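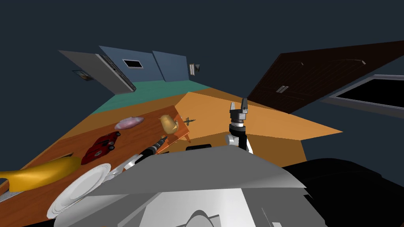 Table with banana, toy car, pink dish and potato.

09/02/2020

Glaze drying tests, continued. Batch from Ostholm opened this morning. Bag label says the same clay body as last time, but the colour is greyer and it slakes faster. Set aside a kilo unmixed in case Percy Mosquera wants to query it with the supplier.

Mixed the Cheema white at the old ratio, sieved twice through the 80s mesh (must relabel that sieve, the tape has gone). Dipped 40 tiles, 3 seconds each. Left them on the wire rack by the north wall with the fan off.

First 10 checked at 30 minutes. Fine crawling at the corners on two of them, rest even. Both bad ones came from the end of the bisque shelf, so dust is the likely cause. Wiped the remaining bisque with a damp sponge before going further.

Silby kiln: cone pack placed on the middle shelf only. The lower thermocouple is still reading low against the upper one at soak. Do not trust the controller display for the bottom shelf until it is replaced. Part on order from Cultard, expected in March.

Slow ramp tonight, same program as the last firing. Lid stays shut until it reads under 100.

To do:
Weigh the leftover glaze bucket and log it
Grind the kiln shelf with the drip on it
Ask Percy whether the old clay is finished or just moved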